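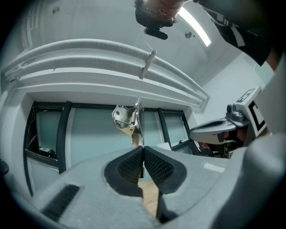

The Lonmont Desk, Light Oak

$1,113, shipping extra (see further down)

Hi, Montserrat Ayala here! I run this little shop with Itzel Mendoza, and the Lonmont is the desk I get the most email about, so I'm going to put everything I know about it on one page and then you can write to me anyway, because I like the emails.

The Lonmont is a big rectangular wood desk with a front edge that waves in and out, plus a curved cutout where you stand or sit. People ask if the cutout is a gimmick. I thought so too when Itzel drew it! Then I worked at one for a month and went back to my old straight desk and kept bumping into it with my stomach. With the cutout you get to come in closer, and there's wood on both sides of you for your elbows, your notebook, your lunch, whatever you pile up over a morning.

The top has long butcher-block strips in pale honey and tan. No two tops come out the same, and some have a lot more tan in them than others (if you have strong feelings about this, put a note on your order and I'll go through what we have and try to match you). It's a nice color with a gray or brown floor, and I've seen it on dark tile too and liked it fine.

There are two oval slots for cords. One is at the far edge and one is up front near where you stand, and the front one is the one I fought for. On every desk I've ever owned the charger cord had to travel all the way to the back, fall off, and be fished out again with a ruler. The slots are recessed, so the rim doesn't catch your sleeve or your mouse.

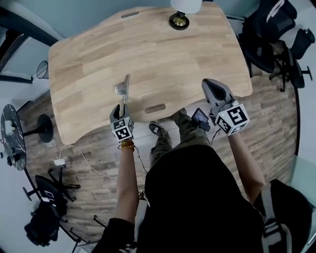

DETAILS AND ORDERING

Color: light oak
Top: butcher-block grain, wavy front edge, curved cutout
Cord slots: two, oval, recessed
Weight in the box: 102 pounds
Lead time: 14 working days
Lamp: not included

About that weight. Please have a second person at home when it comes. The driver will bring it to your front door and that's where his job ends, so think about your stairs before you order, and measure the tightest corner on the way to the room. If you send me the measurements I'll tell you if I think it'll go.

Putting it together: you need a screwdriver and a blanket to lay the top on, face down. Leave all the screws a little loose until the desk is standing up, then go around and tighten them. I did mine in the wrong order the first time and had to start over, so the instruction sheet now has that part in very large type.

Cleaning: damp cloth, then a dry one. The wavy edge collects crumbs on the floor side more than you'd expect, or maybe that's only me. Skip the scouring pads. For a ring from a mug, try a soft cloth and a bit of the Brutard wax we put in the box, rub with the grain and leave it overnight.

Things people ask me

Can I get it with a straight edge? Not this one. Look at the Rurkau, it's the same height and has a plain front.

Does the lamp come with it? No, sorry! A round base like the black and gold one does look good at the far side, though, and the back slot takes the cord.

Will two people fit? Across from each other, yes, but only one of you gets the cutout. Itzel and I have had words about this.

Can I see one first? Yes, there's one on the floor at our Ventura shop, open until 6 p.m. Ring the bell if the front is dark, we're probably in the back sanding.

Returns: you've got 14 days from delivery. Keep the carton, and especially the corner pieces, as the carrier won't take it back without them. The next batch of tops is due in June and I'm taking names for it now.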